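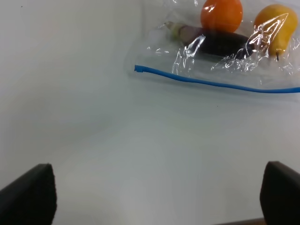 Produce in a clear zip-top bag on a pale tabletop.

Nartey Laboratory, Closed Systems Group
Bench notebook, reduced-pressure duckweed series
August, entry begun 14:10
Entered by: Benedicta Ankrah

Purpose of this entry. To record the second low-pressure run in the Leltar chamber, the interruption to the gas log, and the changes adopted for the third run. Colleagues taking over the series should read this together with the entry for the ambient-pressure control.

Set-up. The Leltar chamber was loaded with five culture vessels, each holding 220 mL of half-strength medium and a starting mat of duckweed taken from the stock tank on the same morning. Mats were rinsed in sterile water, blotted and weighed before transfer. Vessel positions were assigned by draw and are written on the inside cover of this book. The chamber door was closed at 14:00, checked with the soap solution along the full length of the gasket, and drawn down slowly to 70 kPa. Lighting was continuous at the same setting used for the control. Nitrogen was used as the balance gas, from the Bredlow cylinder on the left of the rack.

The rate of draw-down deserves a note. In the first run the pressure was lowered too quickly and the medium degassed visibly, leaving bubbles under the fronds. The mats were tilted and partly submerged for some time afterward, and the respiration figures from that run are not considered usable. On this occasion the valve was opened by quarter turns with a pause after each. Very few bubbles were observed and the mats remained flat.
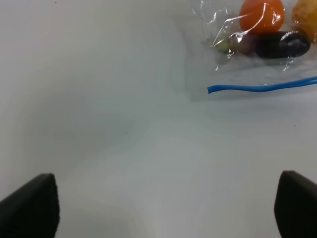

White surface with two small dark specks.

Gas log. Oxygen, carbon dioxide, internal pressure and temperature were recorded once a minute by the Irkus logger. The file contains 1,368 readings and then stops, shortly before 13:00 on the following day. The chamber itself continued to hold pressure and the lights remained on. The logger display was blank when I returned from the seminar. Power to the outlet was normal. The logger restarted without difficulty and had retained everything written before the stop.

I have examined the file and can find no disturbance in the final readings. Temperature was steady. Pressure had risen very slightly over the run, in the manner expected of the gasket, and the rise is close to linear. Carbon dioxide fell through the first afternoon and evening and then levelled off. The levelling requires an explanation. Three are under consideration:

(a) the cultures had reached the point at which carbon dioxide uptake and release were balanced at this light level;
(b) the sensor drifts at reduced pressure and the correction supplied with the Irkus unit is inadequate;
(c) room air was entering the chamber in sufficient quantity to mask continued uptake.

The third can be tested by calculation from the pressure rise, and I have done so on the facing page. The quantity admitted is too small to account for the whole of the effect. The second cannot be excluded on present information. It will be necessary to run the chamber empty of cultures at the same pressure, with a known gas mixture, before any comparison with the control is reported.

Condition of cultures on removal. Pressure was restored over about 5 minutes. Fronds were green and turgid in every vessel. Roots appeared shorter than in the control, although they were not measured at the start and no claim can be made. Vessel C had a slight film on the surface of the medium. A sample of the film was streaked on a plate and placed in the incubator. If growth is confirmed, vessel C will be left out of the fresh mass comparison and the omission stated in the table.

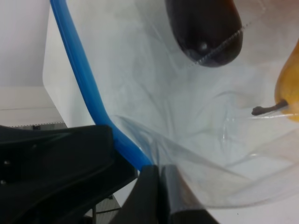 Clear plastic bag pinched between the black fingers, with the blue strap or tube alongside.

Fresh mass was taken after blotting, using the same paper and the same blotting time as at loading. Dry mass is pending. The trays are in the drying oven, second shelf, labelled with the run and vessel letter. Please do not adjust the oven temperature while they are in it. A colleague requiring a different setting is asked to use the smaller unit across the corridor.

Remarks on method. The question put at group meeting was whether these runs tell us anything about respiration at low pressure, or only about evaporation. It is a fair question. Water loss from an open mat is faster at reduced pressure, and the chamber air is not humidified. Condensate was present on the lower door seal at the end of this run and was not collected. For the third run a weighed pad will be placed in the drip channel, and each vessel will be weighed complete, before and after, so that the water account can be closed at least approximately. The humidity probe from the old moss work has been located and will be fitted if its connector can be made to match.

I also wish to correct a statement in my earlier entry. The lamp height given there was measured from the shelf and should have been measured from the surface of the medium. The corrected value has been written in the margin and initialled.

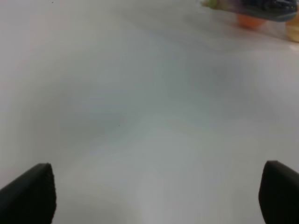
White surface, soft grey shading.

Actions before the third run:
Replace the chamber gasket. The new one is in the drawer beneath the balance.
Move the Irkus logger to the protected outlet and set it to write a second copy of the file.
Carry out the blank run described above.
Measure root length on a subsample from each vessel at loading.
Order medium salts; the present bottle will not cover both the blank and the third run.

Plate from vessel C to be read tomorrow morning. Entry closed 16:45. B.A.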